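**Where do you all put bracelets when you're cleaning up? bed = disaster zone**

**posent_beads** (original post)

ok so I sell at the Vukdale market on Sunday and every single week I come home, dump the whole tote on the bed and then lose an hour picking through it. stretch cord bracelets mostly, glass and some acrylic. I have a gray blanket on there and I use it as my sorting spot bc nothing rolls. table = beads on the floor, dog, panic.

Problem is the bed is where I also sleep lol. So it never gets finished. Half gets shoved back in the tote, they tangle, repeat.

What do people use? Trays? Hooks? I have 81 finished pieces listed right now so not a huge stock but it's enough to be a mess.

---

**knotty_in_october**

Bed sorting gang. Fabric is the right call, don't let anyone talk you out of it. I'd just make it portable. Fleece throw over a big cookie sheet, sort on that, then move the whole thing to the dresser when you want to go to sleep.

---

**gomardgal**

Disagree w/ fabric on the bed. Soft surface means it sags, everything slides to where you're sitting and you end up kneeling on somebody's order. Get a hard board. Felt glued on top. Done.

Also are you trimming your tails?? If the string ends are left long that's your tangle right there. Not the tote.

---

**posent_beads**

> are you trimming your tails

some. ok not all. I leave them on the clear cord until I've stretched them a few times bc I've had knots slip. Pastel ones are the worst for it, the pink-to-purple ones that go into coral. The ends stick up and catch on everything. 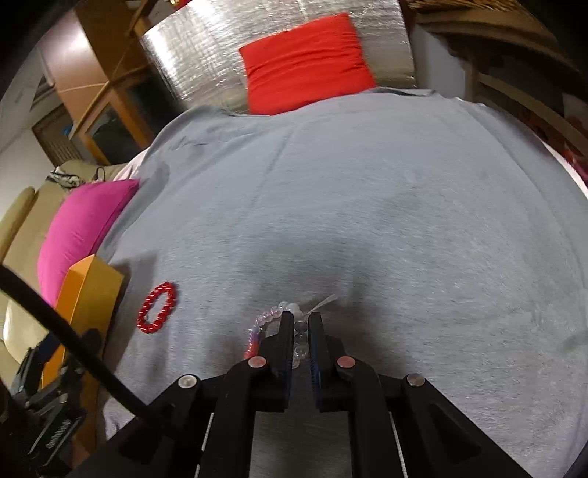 the reds I don't have that problem with, I finish those right away and they get worn plain. So yeah maybe it's a me thing. But even the trimmed ones end up in a pile by the time I get home.

---

**gomardgal**

It's a you thing :) Stretch the cord BEFORE you string it. Pull it hard a few times, then string, surgeon's knot, tiny dot of glue, wait overnight, trim to almost nothing. I stopped leaving tails years ago, haven't had one come back.

---

**hau_craft**

Gonna push back on the glue. Some glues make cord brittle right at the knot and that's where it snaps. I got a 4 piece order returned, all broke in the same spot. Knot twice, tuck it in the big bead, no glue. Tails trimmed after a day.

(user name is from Hầu, my little shop, before anyone asks how to say it. I'm not consistent either)

---

**gomardgal**

Depends on the glue. Not superglue obviously. The flexible jewelry kind.

---

**hau_craft**

even the flexible stuff. tried two. but ok if it works for you

---

**knotty_in_october**

Back to the actual question haha. For storage between markets I use paper towel rolls. Slide the bracelets on by color, tape a piece of paper over each end. 4 rolls fit across my tote and they come out in the same order they went in. Costs zero.

Loose beads is another story. I have 3,000 of the 6mm ones in a spice rack and wish I didnt.

---

**posent_beads**

paper towel rolls!!! why have I been using sandwich bags

do they stretch out sitting on there tho? My smaller sizes are pretty snug

---

**knotty_in_october**

Kids sizes, use toilet paper rolls or a thick dowel. Don't leave them on all winter. Week to week is fine, mine are fine anyway.

---

**stringtheory_mel**

I'll be the boring one. Ziploc per bracelet, label on the bag, bags standing up in a shoebox like file cards. Customer asks for purple in a small, I flip to it. Rolls look cute but you have to take six off to get to the one you want.

Also put a light colored sheet over that gray blanket when you do clear glass beads. I can't find clear on gray to save my life. Pink and red show up fine.

---

**gomardgal**

^ second the light sheet. still say get off the bed

---

**posent_beads**

ok plan: rolls for the market tote, bags for the online orders, trimming tails tonight. Staying on the bed, sorry. My back can't do the floor and the kitchen table belongs to the dog.

Will try one batch glue and one batch no glue and post which ones snap

---

**hau_craft**

label which is which!! I didn't and had to start over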